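The Letting Go Clause

5 min read

The rule said that an arm must not let go of an article until the other arm had hold of it. I was rather proud of that one. It was clause 14 of the Grolto house rules for shared tables, and I had written it in a single sitting, with a biscuit.

Mrs Iglesias read it on Saturday morning with her coat still on.

"And how does the first arm know?" she asked.

"Know what?"

"That the second one has hold of it."

I said it would feel a tug. She wrote *tug* in the margin and underlined it, and I understood that I wouldn't be home for lunch.

Grolto had bought its two arms from Akmont in February, and the rules that came with them ran to 3294 words. All of these were concerned with the bolts. You could learn from Akmont exactly how to fix an arm to a table, and then you were on your own, like a parent leaving the hospital. Everything after the bolts was mine. I had covered hats, long sleeves, sandwiches, who may shout "stop" and how loudly. I had a full page on spectacles, after a misunderstanding.
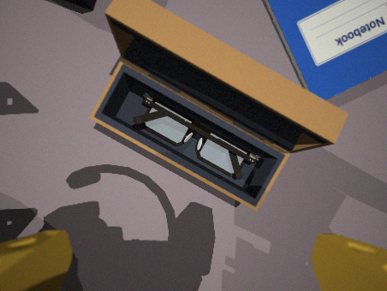
Clause 9: articles with lenses to be presented in an open case.

Mrs Iglesias had been sent by Naltell, who would either put their stamp on our rules or not. She was small and tidy and had stamped, she told me, 792 sets of rules in her life. I asked how many she had turned down. She said she had never felt the need to keep that figure.

"Clause 9," she said. "Why must the case be open?"

"So the arm can see the glasses."

"And if it can see the glasses, what does it do?"

I looked at clause 9. Clause 9 had nothing further to say. It got the case open and then it seemed to have gone for a walk.

"It exercises care," I said.

"Where is care defined?"

Care was defined in clause 2, as "the avoidance of carelessness". I had been hoping we might skip clause 2.

We went out to the table. I had laid it with the sort of thing people leave lying about, in line with clause 6 (Clutter, Realistic), and I'd been quite generous. Mrs Iglesias walked round it once with her hands behind her back. Then she asked for the block.
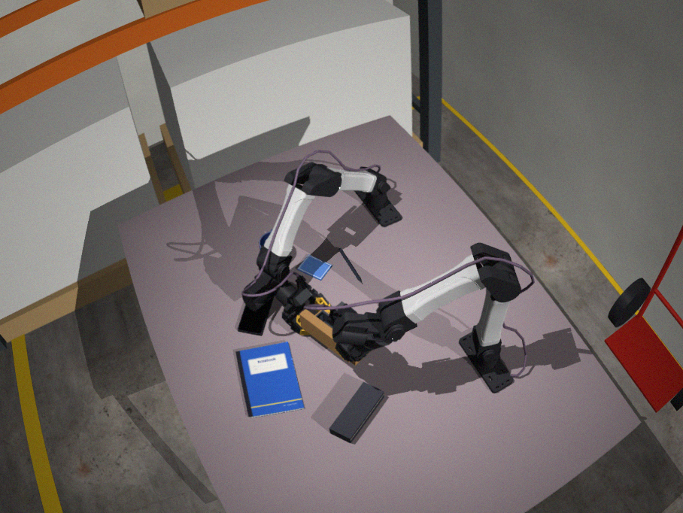 BENJIE LACSON
Staff writer, short fiction

The arms took a long time deciding about each other. They had the manners of two people at a narrow door, each of them leaning in and then thinking better of it, and I found I was holding my breath and then that I was bowing slightly.

"What are they waiting for?" said Mrs Iglesias.

"Clause 14. Neither wants to let go first."

"Only one of them needs to let go."

"Yes, but the clause says 'an arm'. It doesn't say which."

She took out her pen. I have seen people take out a pen to sign things, and I've seen my old headmistress take out a pen, and I knew the difference.

"So both arms have hold of the block," she said.

"Yes."

"And each is permitted to let go, seeing as the other has hold."

"Yes."

"At the same moment?"

I thought about it. It was perfectly legal. Under my rules both arms could let go together, each fully satisfied as to the conduct of the other, and the block would fall on the table in complete compliance. I could have added a clause about the block's duties, but I didn't suggest it.

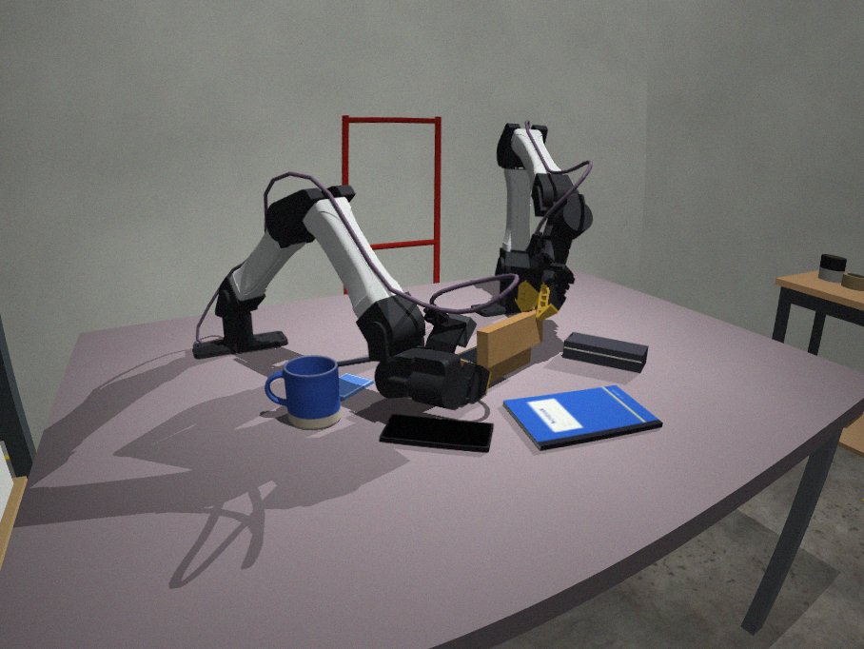 "I'd want a giver and a taker," Mrs Iglesias went on. "Named beforehand. The taker says it has hold. The giver says it has heard. Then the giver lets go, and the taker doesn't go anywhere until it has."

"That's four things."

"Passing somebody a cup of tea is four things. You do them without a clause."

I wrote it down. It came to less than a line of my old version, once I took out "notwithstanding", which I had put in for weight. She struck out "tug" herself. Then she went back for clause 2, as I'd known she would, and asked me what I had in mind by care, in my own words, as though I were telling a neighbour.

I said I supposed it meant going slowly near people, stopping if you weren't sure, and not gripping a thing harder than it needed.

"Write that," she said.

"It doesn't sound like a rule."

"Does 'the avoidance of carelessness'?"

We did clause 9 after that, then clause 6, where she made me put a limit on the realism. By four o'clock the whole thing was down to 100 lines and my page on spectacles had become a sentence. She closed her folder. I asked if that meant we had the stamp.

"It means you have a draft," said Mrs Iglesias, and did up her coat. "Who's allowed to shout 'stop'?"

"Supervisors," I said. "Clause 11."

She undid the coat again and asked if there was a kettle.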